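3.2 The sweeping task

The second task assigned to the student teams was floor sweeping with two hand tools. The course, taught by Amra Trajkovski, had already required each team to complete a table-top exercise in which a single arm moved one object at a time. Sweeping was selected as the next step on the grounds that it calls for both arms at once, that the tools are found in most homes, and that the result can be judged by a person with no training in robotics.

Teams operated the robot, which the course refers to as Serex, by direct remote control. One student acted as operator and a second kept the written log. The two students exchanged roles between sessions. Each team received the same short instruction sheet, which stated that one arm was to guide the broom and the other was to hold the dustpan against the floor. The sheet did not state where on the handle a tool should be gripped, and this choice was left to the teams.

Litter consisted of ordinary household waste. Light items such as paper and torn cardboard were included together with items that can roll, so that a single sweeping motion would not suit every piece. The sessions took place in a furnished home with a stone floor, and the furniture was left where it stood. 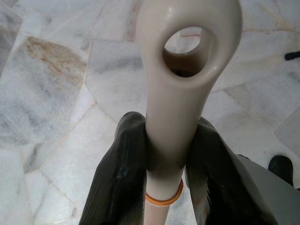
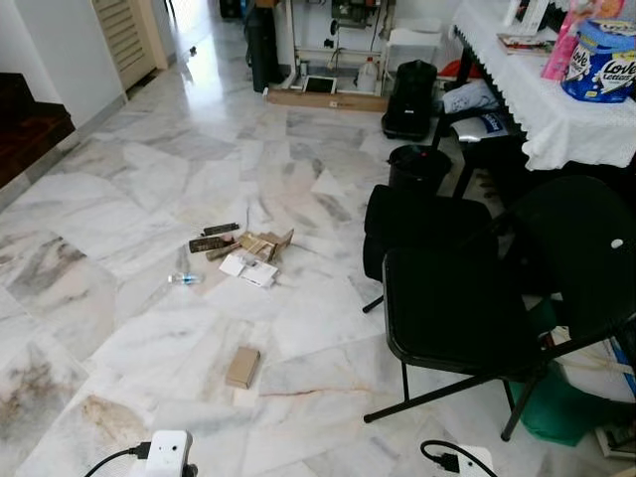
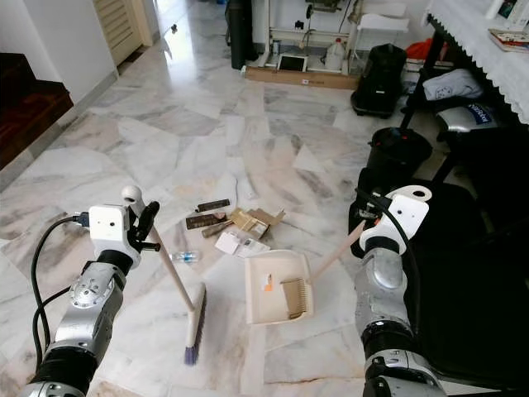
Figure 2. The sweeping task: an object held between the gripper fingers, the floor with litter and furniture, and the two arms with broom and dustpan.

Two views were provided to the operator, one from the head and one from the wrist. Students were told to plan the approach in the head view and to confirm the grip in the wrist view before lifting or pushing a tool. In the written logs, the teams described this change of view as the slowest part of the exercise. Several students asked to keep both views open side by side, and the request was granted for all teams from the following session onward.

A session was considered complete when the operator reported that no further piece could be moved into the dustpan, or when the time limit was reached. Pieces that came to rest against a chair leg or under the table were recorded separately. The teams were not permitted to move furniture or to push litter by hand. If a tool slipped from the gripper, the operator was required to recover it with the robot, and the log keeper recorded the event.

In all, 1,004 sessions were entered in the logs. Of these, 200 were set aside for review by the full class, in which each team presented a session conducted by another team and explained the choices its operator had made. The review meeting of 30th October was devoted to the grip on the dustpan. The Zisell team favored a high grip, which kept the arm clear of the broom. The Lo team preferred a low grip and reported that the front edge stayed flatter on the floor. No common rule was adopted, and both grips remain in the records used in Section 4.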